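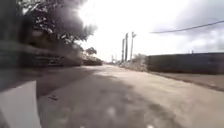

Jadton Fencing Association
Progress report to the Jaramillo Fund, second grant period

Summary
The grant pays for beginner fencing courses, coach training and shared equipment at our member clubs. We are on schedule with courses and coach training. The equipment order is behind, and the details are under Spending.

Beginner courses
Since August we have run courses at the Briradside and Dresden clubs. Over 90 people signed up and 59 finished all the sessions. Most of those who dropped out did so in the first two weeks. Briradside now phones anyone who misses a session, and Dresden will start doing the same with its next group.

Foil is still the only weapon taught on the courses. Several parents at Dresden asked about epee. We have told them it depends on getting a second coach with the right certificate.

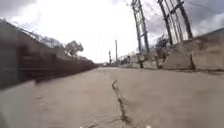
Coach training
Three assistant coaches passed the first-level course. Two are working at Briradside and one at Dresden. A fourth person started but moved out of the area, and her place could not be refilled in time. The unused fee was credited to us and will go toward the refereeing workshop.

Competition
The novice meet was held at the Jadton high school gym with 207 bouts fenced over the day. It ran late – the scoring box on strip two failed before lunch and we had to share one between two strips until the direct eliminations. Entries from outside the association were higher than last year, mainly in the under-14 group.

Spending
Hall rental and coach fees are within budget. The masks and jackets have arrived and are in use. The reels and scoring boxes have not. The supplier has changed the delivery date twice, and we have asked for a firm date in writing. If we don't get one, we would like to move the order to another supplier and will send you the new quote for approval first.

Next period
Courses restart at both clubs after the holidays. The refereeing workshop will be held at Briradside. We also need a decision from you on whether left-handed jackets can be bought from the repairs line, as Dresden is short of them in the small sizes. 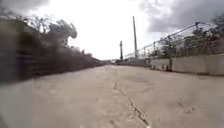 Duangjai Khunthong
Development Officer, Jadton Fencing Association
12/21/19

Attached are the course registers, coach certificates and receipts for the period. The Dresden hall invoice for the final month has not come in yet and will be sent separately.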